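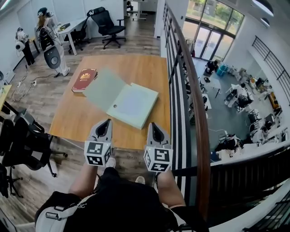
Ticket 1000 – Replacement gripper pads, upper level
Status: Pending budget approval
Requested by: Kamran Bugti

The current order covers 7 pairs of pads. The department requires 17 to continue through December. Cerken has quoted for the full quantity; the Cattaneo quote excludes shipping.

4th July: Purchasing requests a revised cost sheet before release. Spare marker cubes should be listed on a separate line.

Comments (7) Shares (0)

Related tickets
Konuvness backpack batteries – renewal
Office chair order, upper level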